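Review: the Temov hand-held gripper for collecting demonstrations

April 29, 2018

I have used the Temov hand-held gripper for one project, from the first tests until the trained model, and I want to write down what I think of it while it is still fresh. Most of what I found before buying was short and came from people who had only opened the box. My opinion comes from the side of somebody who must get a working result at the end.

The method is easy to explain. A person holds the gripper and does the task by hand, and the camera on the tool records what the gripper meets. Later the same fingers are put on an arm, and the model has to repeat the task. There is no joystick and no arm in the room during the recording. For our group this was the main attraction, as our only arm is shared with the people of the Makori project and they need it almost every day.

Our task was to pick up small bottles and put them in a tray. Bernice Kwofie and I recorded 1000 demonstrations with the Temov. Before that we had used the Astia, an older tool with flat fingers and a stiff trigger, and I will compare the two where I can.

Comfort. The weight is good and the handle does not slip. After 30 minutes my wrist asked for a pause, and with the Astia it asked much earlier. The trigger is soft, maybe too soft for a person with strong hands. Mohammed-Awal Wumbei, who has the largest hands among us, closed it too hard in the beginning and had to learn a lighter touch. We threw away his first 15 recordings.

Fingers. The rubber pads are the best part of the tool. They bend a little around a round object, and this forgives a grasp that is not well centred. With the Astia, a bottle taken near the edge of the finger would turn and fall. But dust sticks to the rubber, and then the grip becomes worse. We cleaned the pads every morning with a damp cloth. The manual says nothing of this, and I think it should.

Camera. The lens is very wide. You get the fingers and a large part of the room together, and for tracking the position of the tool this is what you want. The price is that objects at the border look bent and small. We also lost tracking when someone turned the tool quickly towards a plain wall. Slow turns solved most of it.

Software. Here I am less happy. The Bolumau package which comes with the tool does the calibration well, but the export stopped two times without any message, and I had to begin again from zero. The names of the files are also confusing – the left and the right hand get the same name if you record them on the same day. 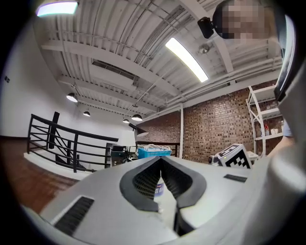 Do the demonstrations have to be recorded in the same room where the arm will work?

They can come from other rooms, and I would even advise it. Our model trained on one room only was weak when we moved the tray to a different table, and it became better when we mixed in recordings from two more rooms.

For the result itself, we tested the mixed model on the arm with 36 bottles, one try for each, and it placed 30 of them. The failures were mostly bottles lying on their side, which we had recorded too seldom. I cannot put this against the Astia, where we never reached a test on the arm.

Would I buy the Temov again? For small and light objects, yes, and I would order a second pair of pads together with it. For heavy things I would wait – the fingers open a little under load, and the model then learns from a grasp that is already slipping. In July we will try it with two hands, and I will add a note to this page if the export has been repaired by then.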